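About us

Hello! I'm Ylva Solheim and I run Trosden, a small shared workshop for people who want a robot to do the housework and are daft enough to try building one that will. We started at my house in February with one arm clamped to the ironing board, and we've got a bit more ambitious (and a lot shorter of shelf space) since then.

These days there are 5 of us on the main build, a full humanoid we call Otico. We practise on proper household stuff, mattresses and baskets and doors, so the floor tends to look like moving day. 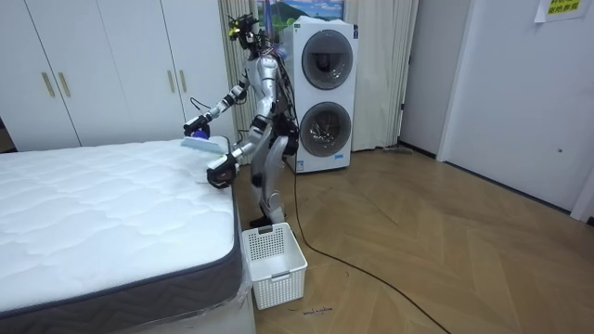 Most evenings go on the dull bits. I once spent a whole one re-routing a wrist cable that kept snagging, and I'd do it again, because the arm moved beautifully afterwards! We keep a notebook called Wunora where every failed grasp gets written down, and it's now past 200 entries.

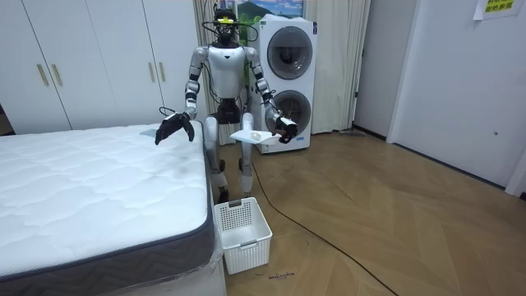

Do I need to know how to code?
Not to begin with. Plenty of the work is spanners, cable ties and patience, and someone will sit with you when you want to try the software.

Our current obsession is sweeping up small bits with a brush and dustpan. It's a two-handed job, and getting both arms to agree is harder than I ever expected.
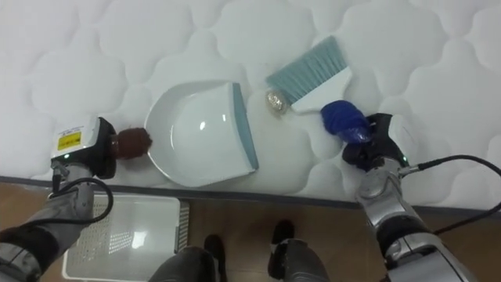
Can I bring my own project?
Please do, so long as it fits through the door and you stay with it while it's powered. Bench space is first come, first served.

Tool storage is a shelf with your name on it, and membership is 24 pounds a month, tea included. 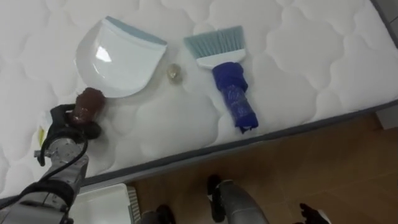 Where to find us

We're upstairs in the Midtbø building. Ring the lower bell, as the top one has never worked.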